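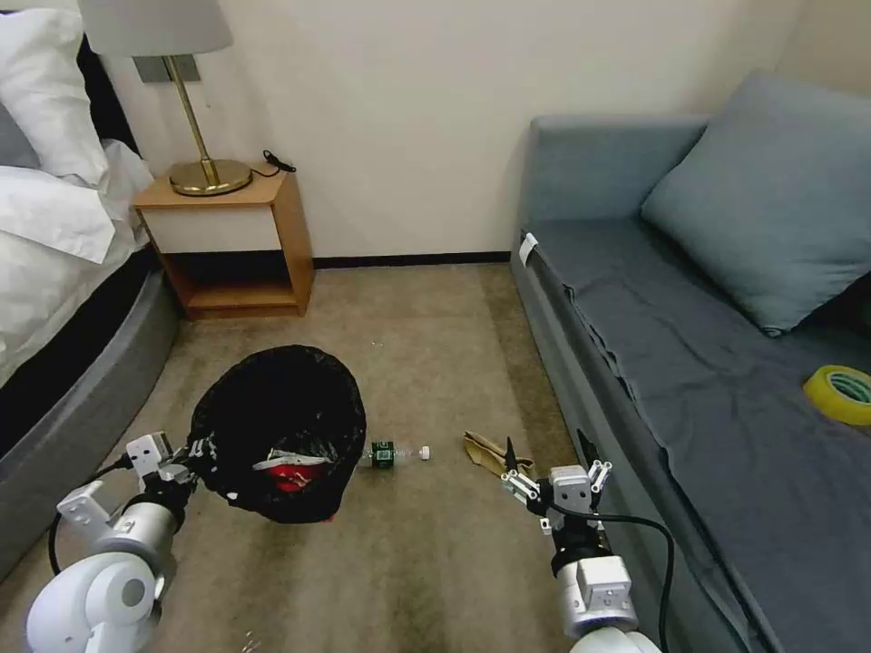 4 min read · 492 words

Jan 6, 2018

We drove up to Funbridge for the October open day at Horkeo, the old hotel on the hill that now rents its rooms by the month, and I have been meaning to write it up ever since. My notes were in the glove compartment under a parking receipt, so if I get the order of things a bit muddled, please forgive me.

The first thing to say is that they were generous with the coffee. There was a big urn in the lobby and a tray of cinnamon rolls from Nigam, the bakery at the bottom of the hill (go early, the ones with walnuts disappear!), and you could take your cup upstairs with you, which I thought was brave of them with all that carpet.

Visitors went up by the back stairs and wandered from room to room as they liked. There are 47 rooms altogether, and 20 of them were open that day. I am a slow looker, so we saw far fewer than that, and I spent most of my time in the one I liked best, on the second floor. It was a bedroom with a bed on one side and a gray-blue sofa bed on the other, a beige-brown carpet running between them, and cream walls with a dark baseboard. Plain, I suppose, but I have stayed in enough fussy places to be grateful for plain.

The day had a housekeeping theme, and that room was shown the way a room looks when it still needs its turn. There was a water bottle lying on the carpet, something crumpled and tan a little way off, and a wastebasket standing ready for the lot. The bed was rumpled and the dark gray sheet on the sofa bed had wrinkled the way mine do at home, so I felt right at ease. I picked up a leaflet downstairs about the order their housekeepers work in: litter first, then the beds, then dusting from the top down, and the carpet last of all. My mother always did the beds first and would have argued the point all afternoon.

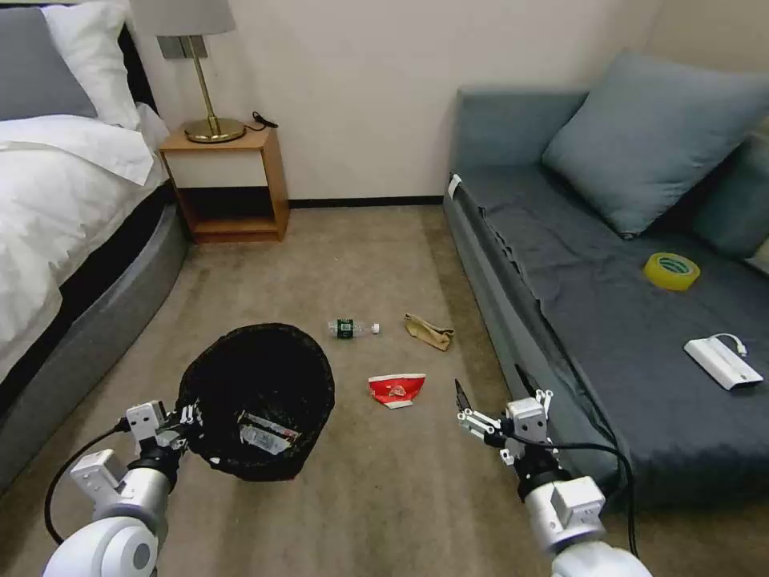

What I really fell for, though, was the nightstand. It's a small thing in light wood with a white front and an open shelf underneath, exactly where I would want to put a book and my glasses. The lamp on top has a round base, a thin stem and a pale gray shade, and I stood there far too long wondering whether it would suit our guest room. I think it would. The desk told me the furniture came through Drusance, and I wrote that down twice so I wouldn't lose it.

As for the rent, a room at the back of the building is 1,215 a month and one facing the valley is 1,290, with fresh linens included in both. We aren't moving anywhere, but my sister might be, and I would tell her to pay the difference and have the view.

Parking is tight, so use the lower lot and take the path up past the pear trees. We ate our last cinnamon roll on the bench there before driving home.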